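Cinzia Leone on Hard Water and What It Does to a Building

Cinzia Leone has spent most of her working life on domestic and light commercial water treatment. She trained as a plumber, moved into water testing, and now runs the technical side of Custance, a small firm that surveys older apartment buildings before their pipework is replaced. We spoke in her office, where one shelf is given over to cut sections of pipe, each tagged with an address and a year.

The first thing she wanted to settle was the vocabulary. "People say hard water and mean anything they dislike about it," she said. "Chlorine smell, rust, low pressure. Hardness is dissolved calcium and magnesium, expressed as calcium carbonate. That is the whole definition."

The figure she keeps coming back to is 253 milligrams per liter, the reading at the incoming main of the Bianchini building, a six-story block her firm surveyed in May. By most scales that is very hard. The owners had already been sold a softener, an Ondel unit sized for the entire building, and had been told it would restore the hot water flow on the upper floors.

"It won't," Leone said. "A softener changes the water coming in. It does very little about the scale that is already in the pipe. If the bore is down to half, you have a half-bore pipe with soft water in it."

Her team cut out two sections of the hot riser. The lower one was nearly clear. The upper one, close to the recirculation return, had a deposit thick enough that a pencil would not pass through. She attributes the difference to temperature and to a balancing valve that had been left almost closed. Calcium carbonate is less soluble in hot water than in cold, so it comes out of solution where the water is hottest or stays hot longest. The heater is the usual place. In this building the return loop had become a second one.

I asked whether the setpoint should simply be lowered. She was cautious. "You reduce scale and you increase the risk of Legionella. Storage temperature is set for hygiene first. I don't trade that away for a cleaner heat exchanger." Her recommendation was to leave the storage temperature alone, replace the valve, and treat the hot side only. The cold supply to the kitchens stays unsoftened.

That last point causes arguments with clients, who tend to want every tap treated. Leone's objections are partly about sodium and partly about cost. An ion exchange softener regenerates with brine, and both salt and wastewater rise with the volume treated. The survey put the whole-building option at 801 kilograms of salt a year. She did not have the hot-only number to hand and declined to estimate it.

On descalers that use magnets or coils clamped to the pipe, she was brief. She has tested several and has not seen a result she could repeat. "If a manufacturer gives me a test method, I'll run it. Mostly they give me a brochure."

Testing at the tap is less difficult than clients assume. A drop-count titration kit is adequate for a homeowner. The sample should come from the cold kitchen tap after the line has run long enough to clear standing water, and the vial should be rinsed with the same water before it is filled. Strips are acceptable for telling soft from very hard. She does not use them to set a softener, because the color bands are too wide.

The vessel matters more than people expect. Residue from detergent or from an earlier sample can shift a reading, and she asks clients to keep their sampling containers for that purpose alone.
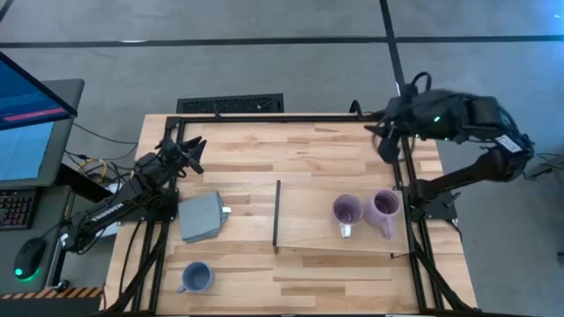 Ju-won Ahn disagrees with her on the cold side, and said by email that leaving kitchens unsoftened only moves the deposits to coffee machines and dishwashers, where tenants pay for them. A split system also has to be documented well, or the next plumber will cross the lines.

Leone accepts the second objection. Custance now labels treated pipe at every valve and at every floor penetration, and leaves a drawing in the plant room. On the first she has not moved. Most dishwashers sold for hard water areas have their own softener, she said, and the owner has only to fill it and set it to the local reading.

The Bianchini work is scheduled in two stages. The valve and the upper riser come first, followed by a smaller softener from Andent on the feed to the heater. The Ondel unit is still in its crate, and the owners are asking the supplier to take it back.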